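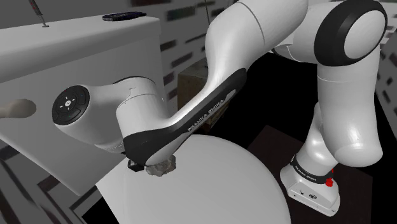 Steltberg Gallery: The Jam Page
Posted February 15, 2024 by Nayeli Valderrama

Welcome back to my favorite corner of the Steltberg site, where we put up the runs that went wrong! If you're new, Steltberg is our simulated workroom. We fill it with awkward stuff, drop in a Franka arm, and let the Flesska planner loose on it overnight. In the morning I get coffee and a failure log, and I love that log more than is probably healthy.

The January batch was 2000 runs. Most of them were boring in the good way. In 21 of them the arm got itself pinned and never recovered, and those are the ones I've been digging through ever since.

Run 1908

The big white dome is the obvious thing the arm is leaning on, but look at the rough gray lump caught between the dome and the end of the black elbow cover. That's the jam.

Render is straight out of Gravitz with no cleanup. I was so pleased that "FRANKA EMIKA" came out readable on both the base and the upper link (the old lighting setup turned all that white lettering to mush).

What the log says

The planner thought it had clearance the entire time. Flesska checks the arm against the dome and against the furniture, and it did that correctly. Loose clutter gets checked too, but only at the spot where it was when the plan was made. The lump got nudged, rolled, and ended up somewhere the plan had never heard of. Then the elbow came down on it.

After that the contact force climbed and climbed. The stop threshold was set on the wrist only, so a squeeze up at the elbow didn't count toward it. The run kept going until the time limit, with the controller politely asking for a little more torque on every step. Yikes!

On a real arm I'd expect the joint limits and collision detection to step in well before that, but I don't want to lean on "the hardware would have saved us" as a plan. A hand could be where that lump is.

What we changed

Clutter positions are now refreshed while the arm is moving, and every link has its own contact limit, elbow included. When any one of them trips, the arm stops and holds. We tried having it back out by itself first, and it made things worse in eight of the jammed runs (one of them launched the clutter clear across the room, which was spectacular to watch and completely useless).

With the new limits, all of the pinned runs now end in a clean stop. They still fail the task! The arm still has no idea how to get around a thing that rolled under its own elbow, and that's what I'm working on next.

Want to try it?

The scene file and the starting seed for run 1908 are in the Gunawardena folder on the project share. Use the old Flesska settings if you want to see the jam, and leave the time limit alone or you'll be waiting all afternoon. If you get a weirder one, send me the render and the log together and I'll put it up on the next page.

Nayeli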